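Tonent Opens Its Collection of Simulated Door Examples to Outside Teams

Skandberg, 23/01/2018 – Tonent, a developer of learning software for robot arms, today announced that its collection of simulated door-opening examples is available to outside research teams. The collection holds 3964 examples, recorded in 161 virtual rooms over a period of 2 years.

Each example is made by a person who guides a simulated arm with a hand controller. The system stores the movement of the arm together with the view from close behind the gripper. A learning program can then study these records and try the same task by itself.

"Doors are a very ordinary thing for us, but for a robot they are difficult," said Agathe Guérin, head of data at Tonent. "We asked our operators to work slowly and also to keep the attempts which did not succeed. These are useful for the learning too."

The rooms differ in their walls, floors, furniture and light. Some of them are quite dark, and the knobs have different shapes and colors.
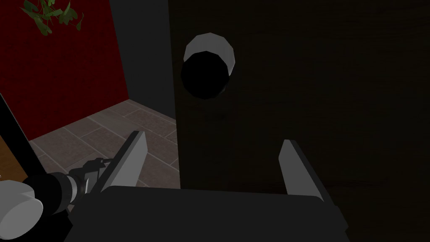 More than 80 operators took part in the recording, most of them at the Verkier office. Every example was checked by a second person before it was accepted.

"We have wanted such material since a long time," said Kenneth Baird of Mladenović, the first partner to receive the collection. "Our team will begin with round knobs and continue with handles in July."

Research teams can ask for access by writing to the Tonent data office in Skandberg.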